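Student Project Report: Corner Grasp Detection for Cloth Handling
Modupe Abubakar and Agnese Petrauskas
Supervisor: Gudrun Ehlers, Larkirville

4. Results, and how far we trust them

The plan from July was to take the Jia corner detector, feed it the wrist view, and let the Imine planner pick an approach angle. The paper that got us interested makes this sound like an afternoon of work. It took us most of the term, and we are still not sure the detector finds corners. It may be finding high contrast.

Our test set has 300 wrist views, labeled by hand. On these the detector looks good. Once the arm moves, the score means much less, as the labeled views were all taken with the arm parked. Agnese thinks we should have mixed in moving views from the start. Modupe thinks the labels would have been too vague to use. We did not settle this.

We ran 18 grasp attempts with the full software chain and logged 14 as successful. Please read that number with care. "Successful" in our log means the fingers closed and the width reading stayed above the threshold. It does not say the gripper had a corner. A fold near a corner gives the same reading, and so does a thick bit of hem. Oluwatosin Bashir, who reviewed our draft, asked why we had not checked the finger position against the cloth outline. The reason is that the outline often runs out of view just when you need it, and our tracker then makes one up.

The other 4 were planner timeouts. We raised the limit to 3 seconds and they mostly went away, but this only hides the problem – the planner still tries wrist angles that no sane person would use on a flat table.

We also tried the Roltach filter for motion blur. It made the pictures nicer to look at. We could not measure any gain in the grasps, so we took it out again.

5. What we would change

Log the wrist view at the moment the fingers close, and have a person judge the grip from it. Width alone is a poor witness. When towels and microfiber are pinched at a corner, the pile bunches up between the fingers and the reading drifts.
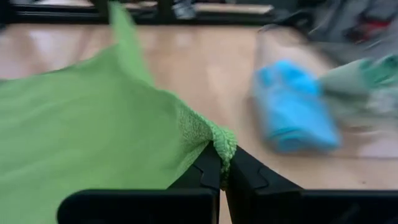
We would also keep the threshold separate for each fabric and stop tuning it on the same cloths we test with. Asabe Ibrahim has the label files and the planner settings if the next group wants to start from them.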